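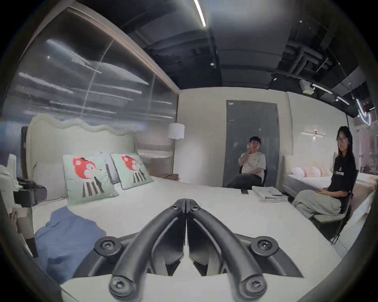 Trenora Review - Issue 11 - p. 257

The Good Pillows

His sister had left him a list, and the bed was at the top of it. Cover smooth. Pillows against the headboard, green cushions in front. Clothes folded and off the bed by four, when the woman from Vuron was coming to look at the room.

He had the cover smooth by two. The cushions he put where they had always gone, leaning on the wavy headboard with their striped animals facing the door. His sister had picked them out when she moved to Wavstead. She had told him what they cost and he had pretended it was a normal amount.

The blue cloth was still on the bed. He had used it on the nightstand and dropped it there, and he kept meaning to take it to the kitchen. He had folded the gray things, though, and he was pleased with the stack. He had done it the way their mother did, sleeves in first, then the bottom up to the collar.

Then he put his phone face down on the cover and sat in the black chair.

The room was not his. He had been in it since April, after the job at the warehouse ended, and his sister had gone north to work and said he could stay as long as she had the lease. Now she was giving up the lease. If the woman from Vuron took it, she would want it from the first of July, with the furniture. She had asked about the headboard twice in her messages. She wanted to know if it was firm enough to lean on while reading.

He had gone and leaned on it to find out. It was.

At half past two the phone buzzed against the cover. He let it go. It buzzed again and he reached over and turned it up to look, and it was his sister.

"Did you do the bed?"

He wrote that he had done the bed.

"Cushions?"

He wrote that he had done the cushions.

"Send me the code for the gas meter when you get a second. And did you hear from Yan?"

Yan was the town with the boatyard. They had said they would call him before the end of the month, one way or the other. He had borrowed a tie for the interview and nobody there had been wearing one. The man who showed him through the sheds had asked if he minded the cold, and he had said no, and the man had looked at his shoes. 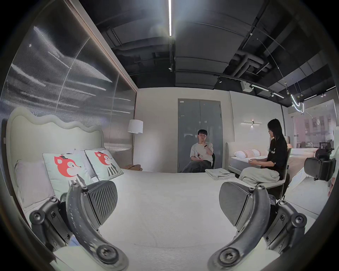
Fiction by T. Yan

He wrote the meter code, 2344, and sent it. He did not answer the other part. He sat with the phone in his lap and his chin on his hand and looked at the bed.

It looked like a bed in a place where you paid by the night. He thought the woman would like it. He tried to see the room the way she would, coming in through the gray door - the lamp in the corner, the long ribbed glass with the light smeared across it, the cushions. She might notice the slippers by the lamp. They were brown, and he could not remember if they were on the list.

He checked. They weren't. He left them.

His sister was typing. The dots came up and went away and came up again.

"You can have the cushions if you want," she wrote. "She only asked about the bed."

He looked at them for a while. He would have to carry them on the bus, one under each arm, and then up whatever stairs there were at the other end. He didn't know if there would be a bed at the other end to put them on. A room in Yan was 2000 for the season with the deposit in it, and he had most of that, but he had not told her so because then she would have sent him the rest.

"OK," he wrote.

"OK you want them or OK you saw this?"

The phone rang while he was reading it. It was a number he didn't have saved. He stood up, and then he sat down again, and he answered it with his full name, the way their father used to.

"Is this a good time?" a man said. There was hammering behind him, and somebody shouting about a tarp.

"Yes," he said. "I'm just doing the bed."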